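How do you get a kid's backpack properly clean without ruining it?

Posted by Fung-ping Tang in Laundry & Fabric Care
Viewed 3,767 times

Hi everybody, long-time reader, and I think this is only my second time posting. My niece has a pink backpack that she adores and takes absolutely everywhere (school, the park, Grandma's, the dentist), and after two years of that it has picked up the kind of all-over grayness that you don't notice until you see it next to something clean. There's also a ring of old banana smell down in the main compartment that I can't seem to chase out. I've wiped it with a damp cloth and baking soda and that helped for maybe a day and a half.

Her mom is away for work until Monday and I had the bright idea of surprising them both with a nice fresh bag, but now I'm nervous. It has padded parts and several zippers, and the label inside has been washed or rubbed so faint that I can't read any of it. Can I put it in the machine? My washer is an old Gruvach top loader with the post in the middle, if that matters. And how do you dry one of these things so it doesn't go flat and sad? Any help appreciated, and thank you for reading all this!

Sze-wing Yip
Tuck the straps in and throw it in on cold. I've done mine a bunch of times. Fine.

Shuk-fan Lau
Oh, I feel for you, I have been through the banana business with three children and a husband who is worse than any of them. Please don't put it in a top loader with a post if you can help it. The straps wrap themselves around that thing and I once lost a whole buckle that way, plus it took me half an hour to work the bag free. With a label you can't read I'd wash by hand, and it's really not much more work.

Start by emptying it, and I mean every pocket, even the ones you're sure are empty (crayons!!). Turn it upside down over the trash and give it a good shake, then run the vacuum nozzle along the inside seams where the crumbs pack down. After that, lay it out flat on its back on a table, front side up, with all the little compartments where you can get at them, and pull the straps out away from the body so you aren't scrubbing around them. 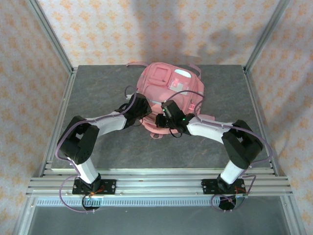
Pink backpack laid out front side up, with the thin straps out to either side at the top.

Go over the dirty spots first with a soft toothbrush and a drop of dish soap. The edges of the pocket flaps and the handle loop are where hands go all day, so spend your time there. If yours has any pale panels next to the pink, do those separately with a clean cloth and check that the pink isn't coming off on it. Dab an inside seam before you do anything else, and if you see color on the cloth, stick to cool water and be quick about it.

Then fill the bathtub or a big basin with lukewarm water, a spoonful of mild detergent, and push the bag under until it stops bubbling. Leave the zippers open. Fifteen minutes is plenty. Squeeze it through with your hands, drain, and rinse until the water runs clear, which always takes longer than I think it will. Don't wring the padded sections or they'll dry lumpy. Press the water out between two old towels.

For the smell, I add half a cup of white vinegar to the next-to-last rinse. You'll smell it while the bag is damp and then it goes away.

Hang it upside down by the bottom if there's a loop there, otherwise clip it over the shower rod with the compartments hanging open. Mine takes a full day and sometimes a day and a half, so if you want it ready for Monday I'd get started Saturday morning. I put a balled-up towel inside for the first few hours to hold the shape, and change it when it gets soggy. Please keep it out of the dryer, the padding never forgives you.

Gyu-bin Ki
Agree with most of the above, though I do mine in a front loader inside an old pillowcase tied shut, cold, gentle, lowest spin, and it has survived fine. I would not try it in yours either. One thing to add: rub a bit of plain candle wax along the zipper teeth after it dries. Ours got stiff after the first wash and that fixed it. Also write her name inside again, because the marker will probably fade.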